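Open day at a robot lab: is there anything for a non-engineer to do?

Posted by Catríona Duggan in Days Out & Visits

My brother-in-law has signed six of us up for the open day at Clundine in May. I sell curtains. I was told "you'll love it" by a man who once said the same about a gravel quarry. Do they let you touch anything, or do you stand behind a rope while something waves at you? And is it a lot of walking?

Samuele Colombo brought this back from his visit, which is partly why I'm asking, as it seems to be mostly bedding.
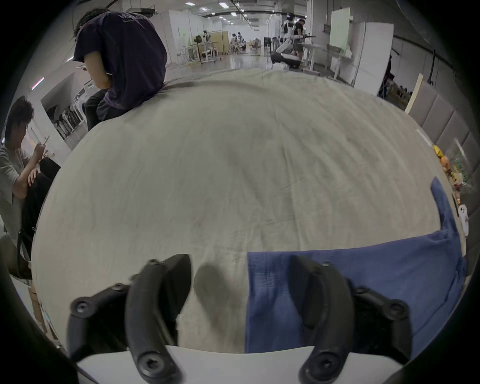 Cloth table with the hand-held gripper, main hall
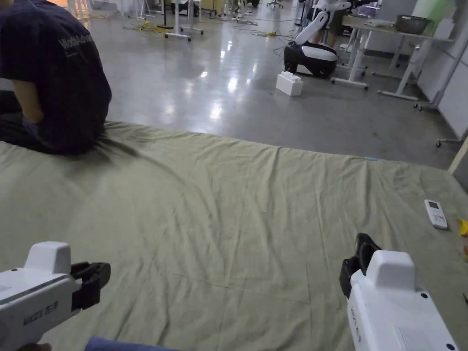 Sorcha Morrison | Helpful member | 282 posts

No rope when I went. You get the hand-held grippers, one per hand, and a go at picking small things up off a big green sheet. The left one is labeled as the left one, in Chinese, and I still managed to ask which was which. My first target was the remote. I have picked up a remote every night of my adult life and it took me most of my turn.

Walking is not bad, it's one long hall. The floor is shiny concrete and there are yellow cables lying on it in places, so wear flat shoes and look down now and then. Go before 10 a.m. if you can. My ticket said 300 visitors and I believe all of them wanted the remote.

As a curtain person you may have opinions about the creases. Keep them until the end of the talk. I didn't, and got a long reply about why cloth is hard. 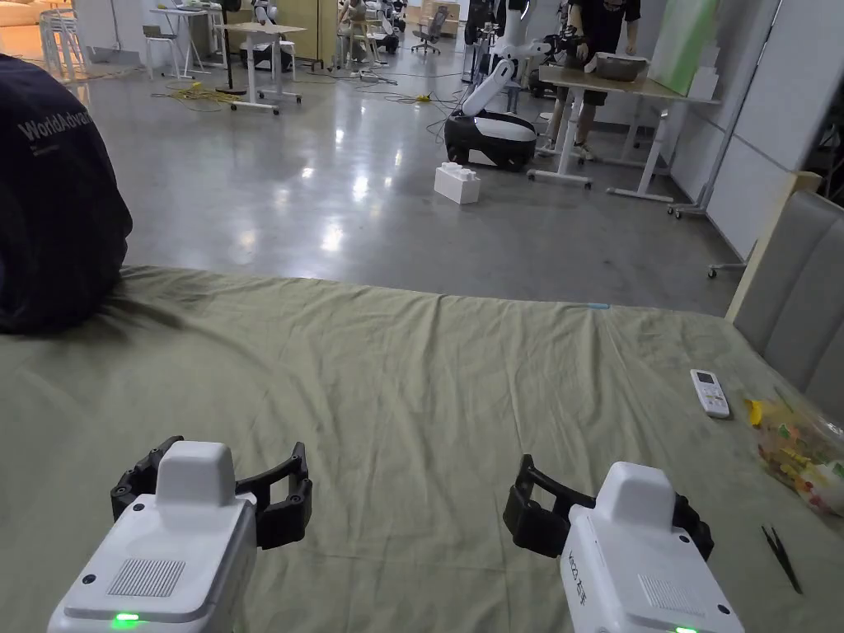

Remo Mazza | New member

Parking is the real problem. There are 50 spaces and the Zuscombe road backs up past the garden center, so take the shuttle from Jukon if it's running. Once you're in, the bed table is the one worth waiting for. Skip the remote and ask to try the bag of wrapped snacks, or the black tweezers if you want to be humbled, as they are thin and lie flat on the sheet. I went for the tweezers. My nephew is nine and went for the candy, and he has been unbearable ever since.

Ubaldo Vitale

is there food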